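5.3 Ein verspäteter Griff: der Fehler beim Ablegen des Schlüssels

Von allen Aufgaben, die wir mit Storier bearbeitet haben, hielten wir das Ablegen des Autoschlüssels lange für die harmloseste, und vielleicht erklärt das, warum wir hier am längsten im Dunkeln getappt sind. Der Schlüssel liegt auf dem weißen Arbeitstisch, daneben oder dahinter steht die ovale Schale, und der Greifer soll ihn aufnehmen, hinübertragen und loslassen. Die Demonstrationen dazu haben wir, wie in Abschnitt 4 beschrieben, mit dem handgeführten Greifer aufgenommen, insgesamt 80 Stück und verteilt auf mehrere Nachmittage im Juni. Beim Durchsehen der Videos fiel niemandem von uns etwas auf. Auch der Trainingsverlauf war unauffällig, und wir gingen recht zuversichtlich in die Erprobung am Arm.

Dort sah es dann weniger schön aus. In der ersten Versuchsreihe mit acht Durchgängen schob der Greifer den Schlüssel drei Mal vor sich her, ohne ihn zu fassen. In den übrigen Durchgängen kam zwar ein Griff zustande, aber häufig nur an der Lasche oder am Schlüsselring, sodass der Schlüssel auf dem Weg zur Schale ins Pendeln geriet und einmal gegen deren Rand schlug. Beschädigt wurde dabei zum Glück nichts. Wir haben die Reihe trotzdem abgebrochen und die zulässige Geschwindigkeit des Arms für alle weiteren Versuche herabgesetzt, bis die Ursache geklärt war.

Unser erster Verdacht galt den Greifbacken. Ein Schlüssel in einer glänzenden Schutzhülle ist ein undankbares Objekt, die Hülle ist glatt, und der Ring mit seinem kurzen Riemen bewegt sich bei jeder Berührung ein wenig mit. Mitra Alipour hat deshalb mit viel Geduld verschiedene Beläge ausprobiert und die Schließkraft schrittweise erhöht. Das Pendeln wurde dadurch etwas geringer, das Schieben blieb. Der zweite Verdacht richtete sich auf das Kamerabild: Die dunklen Backen nehmen darin viel Platz ein, und ein Gegenstand, der dicht vor dem Greifer liegt, kann am unteren Bildrand teilweise verloren gehen. Wir haben also die Bilder aus der Annäherungsphase noch einmal gesichtet und dabei besonders auf die Lage des Schlüssels zwischen den Fingern geachtet. Den Arbeitsplatz selbst haben wir in dieser Zeit so gelassen, wie er war, mitsamt Flecken auf der Tischplatte und dem üblichen Durcheinander im Hintergrund, um keine weitere Veränderliche ins Spiel zu bringen. Abbildung 3 gibt einen Eindruck von den Aufnahmen. 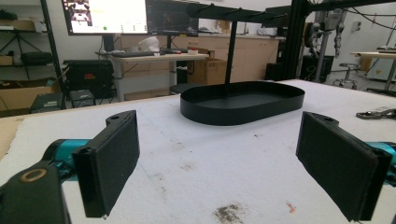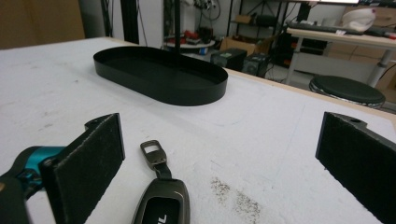
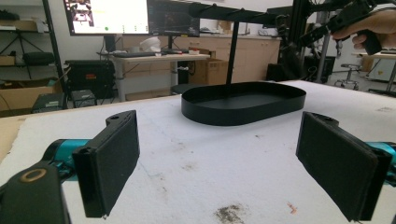 Abbildung 3: Arbeitsplatz für die Ablageaufgabe aus Sicht der Kamera am handgeführten Greifer, jeweils mit beiden Greiferfingern und der schwarzen ovalen Schale. Im mittleren Bild liegt der Autoschlüssel zwischen den Fingern, im letzten ist rechts oben eine Hand an einem weiteren handgeführten Gerät zu sehen.

Die Sichtung brachte uns auf die richtige Spur, wenn auch auf einem Umweg. Der Schlüssel war im Bild an manchen Stellen angeschnitten, wie man es in der mittleren Aufnahme am unteren Rand erkennt, doch das kam in gelungenen und misslungenen Durchgängen ähnlich oft vor. Ivan Symonenko, der die Sichtung übernommen hatte, legte sich irgendwann die aufgezeichnete Öffnungsweite der Finger neben das Video und spielte beides gemeinsam ab. Im Bild schlossen sich die Finger bereits, während der aufgezeichnete Wert noch eine volle Öffnung meldete. Der Versatz betrug etwa 90 Millisekunden. Beim Betrachten in normaler Geschwindigkeit nimmt man so etwas kaum wahr, und wir hatten bis dahin immer in normaler Geschwindigkeit geschaut.

Die Quelle des Versatzes lag in der Zuordnung der Zeitstempel. Das Kamerabild wurde mit dem Zeitpunkt der Aufnahme gestempelt, die Öffnungsweite dagegen mit dem Zeitpunkt, zu dem der Wert nach der Glättung in die Datei geschrieben wurde. Bei langsamen Aufgaben fällt das nicht ins Gewicht. Beim Schlüssel aber haben wir alle, und die Verfasserinnen und Verfasser nehmen sich da nicht aus, recht zügig zugegriffen: Die Hand bewegt sich noch nach vorn, während die Finger schon zugehen. Das trainierte Modell hatte folglich gelernt, mit dem Schließen zu warten, bis der Greifer an der günstigsten Stelle vorbei war. So erklärt sich das Schieben, und so erklären sich auch die Griffe an Lasche und Ring, denn wenn die Finger endlich schlossen, befand sich die Hülle oft nicht mehr zwischen ihnen.

Wir haben den Versatz in den vorhandenen Daten nachträglich herausgerechnet und das Modell mit sonst gleichen Einstellungen neu trainiert. In der Wiederholung der Versuchsreihe trat das Schieben nicht mehr auf. Ein leichtes Pendeln beobachten wir weiterhin, vor allem dann, wenn der Ring vom Greifer weg zeigt und der Schlüssel weit hinten gefasst wird. Wir führen es auf den losen Ring zurück und haben es nicht weiter verfolgt. Dass wir die Korrektur bislang nur an dieser einen Aufgabe und an diesem einen Arbeitsplatz geprüft haben, sollte man beim Lesen der Ergebnisse im Kopf behalten. Auch ist der Versatz vermutlich nicht auf jedem Rechner gleich groß; wir haben ihn als festen Wert behandelt, was für unsere Zwecke genügte, für einen größeren Datensatz aber wohl zu grob wäre.

Für künftige Aufnahmen haben wir den Ablauf an zwei Stellen geändert. Beide Datenströme erhalten ihren Zeitstempel nun vor jeder Filterung, und jede Aufnahmesitzung beginnt mit einer kurzen Folge schneller Schließbewegungen ohne Objekt, aus der sich ein verbliebener Versatz unmittelbar ablesen lässt. Die Folge kostet wenig Zeit und hat sich, so unscheinbar sie ist, im Alltag gut eingespielt. Die herabgesetzte Geschwindigkeit des Arms haben wir vorerst beibehalten, auch für die Aufgaben im folgenden Abschnitt, weshalb die dort angegebenen Ausführungszeiten nicht ohne Weiteres mit denen aus Abschnitt 5.2 verglichen werden können.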